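Shoes off at the door – what do you do with guests' shoes?

Hirkuvside Community Boards > Home & Garden > Entryways and mudrooms

slushpile97
Okay so we moved to Hirkuvside in the fall and the front hall is tiny. Two kids, two adults, boots everywhere. By January the tile was a salt lick. Tried a boot tray, too small. Tried a bench with cubbies, kids just threw stuff in front of it. What's everyone using??

mapleknot
Boot tray for winter, hooks for everything else. Bench was a waste of money here too. Look at the Zanutis hardware place, they had trays on clearance on Sunday.

tavi_tom
Tray with river rocks in it. Boots drip, rocks stay put. Done.

mapleknot
Rocks are a pain to clean tho. We did that one winter, took me all of a Saturday to rinse the grit out.

slushpile97
Not doing rocks, the little one would eat them. What about indoor slippers/slides for visitors? My mother-in-law wants some by the door and I've got no clue where they'd live.

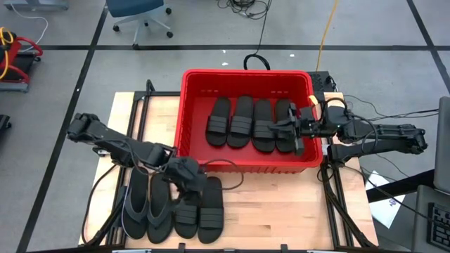 Posted by Chia-jung Wan, 9:02 pm
Member, 153 posts

Red plastic basket, slides in a row, toes to the back. Holes in the sides so they get a bit of air. Grew up with guest slippers and it's really not complicated – get all one colour, all the same style, then no one's hunting for a match. Ours sits on the floor beside the heat register, NOT on it.

tavi_tom
Sorry but shared footwear is gross. I bring my own socks like a normal person.

Chia-jung Wan
Then wear your socks? They get washed. Rubber ones take thirty seconds in the laundry sink.

Dong-geon Ji
Same at my parents' place in Tavitance. Only thing I'd change is a lower basket, my dad can't bend much so we use a shelf at knee height. Also buy big. Small feet manage in big slides, other way round no chance.

mapleknot
Disagree on big, my aunt nearly went down the basement stairs in a pair of size 12s. Get two sizes.

Dong-geon Ji
Fair, we've got no stairs.

slushpile97
Two sizes then. And a basket, I can afford a basket. Still need somthing for the boots though

tavi_tom
rocks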